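4.2 Paper towels and the wiping of bathroom counters

Much of the advice given to cleaning staff and to householders rests on the claim that a folded paper towel cleans better than a crumpled one. The usual reasoning is that a towel folded into quarters offers eight clean faces, each of which can be used once and turned inwards, whereas a towel bunched in the hand presents an unknown mixture of clean and dirty paper to the surface. The claim is tidy and easy to teach. We are less sure that it describes what people do at a washbasin, or that it would matter very much if they did it.

The most often repeated support for folding comes from the Kivelitz training notes, which were written for ward cleaning and later passed, with few changes, into guidance for hotels and private homes. The notes assume a flat, dry, unbroken surface, a towel of fixed size and a cleaner with no other task in hand. A domestic bathroom counter meets none of these conditions for long. It is interrupted by a basin, a tap and usually a ledge at the back. It is wetted again each time somebody washes their hands, and the towel used to wipe it is frequently the one that has just dried those hands. To carry a rule from the one setting to the other without testing it seems to us a large step, and we could find no sign that anyone had tested it before the guidance was reissued.

Our own records do not settle the question, but they make the simple version of the rule hard to keep. Of the 3656 handling episodes logged in the household part of the study, 1239 involved a paper towel being used at or near a basin. We coded each of these for the state of the towel when it first touched the surface (flat, folded or crumpled) and for any change of state afterwards. Coders were told to treat twisting and bunching as crumpling, even where part of the sheet remained open. This decision was argued over at length. Tiwari's view, which we adopted, was that a sheet held in a bunch at one end and hanging open at the other is used as a bunch, whatever the loose part may be doing.

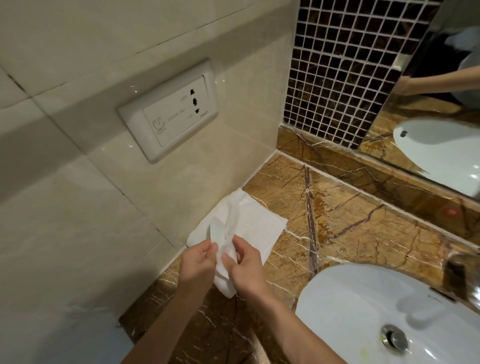 Figure 7. Two-handed handling of a paper towel at a marble bathroom counter, with a second towel lying flat against the wall. Coded as crumpled.

The first difficulty is that the three states are not stable. A towel that starts flat is gathered up as soon as it has to be worked into a corner, and a towel that starts folded tends to come open when it is turned over. To speak of "folders" and "crumplers", as the Manari survey does, is to describe a person by a single moment in the life of a piece of paper. When we asked people how they wiped a counter, most gave an answer that sounded like a method. When we compared these answers with the coded episodes from the same households, we could not predict the one from the other with any confidence. We take this as a warning against questionnaires in this area, including our own.

The second difficulty is the counter itself. Polished stone with strong veining is a poor surface on which to judge cleanliness by eye. Jagged pale lines and darker streaks hide both dust and small damp patches, and a glossy finish throws back enough light to make a wiped area and an unwiped one look alike from a standing position. Cuevas, who did the second round of coding, noted that she changed her mind about the condition of patterned counters far more often than about plain ones. Any study that scores results by appearance alone, on mixed surfaces, is therefore measuring the stone at least as much as the wiping. The Vik comparison is the clearest case. Its folded-towel trials were run mostly on plain white worktops and its crumpled-towel trials mostly on patterned ones, yet the difference between them is put down entirely to folding.

The third difficulty concerns waste, where the argument for folding is often said to be strongest. If each face is used in turn, the reasoning goes, fewer sheets will be needed. This may well be true of a cleaner working through a row of identical rooms. In the home it depends on people stopping when one sheet would do, and we saw little to suggest that the number of sheets taken has much to do with the state of the dirt. Sheets are often taken in twos or threes before the surface has been touched at all. Once a spare sheet is out it has to go somewhere, and whether it is then used, kept or thrown away is a matter of habit that no folding rule addresses. We did not follow spare sheets beyond the end of an episode, and so cannot say what share of them was wasted. Others have been willing to say so on thinner evidence.

None of this shows that crumpling is as good as folding. A bunched towel reaches into the join between counter and ledge more readily than a flat one, and it holds together better when it is wet, but these are impressions formed while coding and should be given no more weight than that. It remains possible that a careful trial, on one kind of surface, with the amount of water controlled and the result measured by something other than a glance, would find a real advantage for the folded towel. We would expect it to be small.

What we do question is the confidence with which the rule is taught. Delteck's household leaflet gives it as the first of 3 steps and offers no source. The remaining steps, which concern drying the rim of the basin and lifting objects before wiping beneath them, seem to us more likely to make a difference, and they receive a line each. We return to the matter of lifted objects in section 4.3, where the records are fuller and the coders disagreed less.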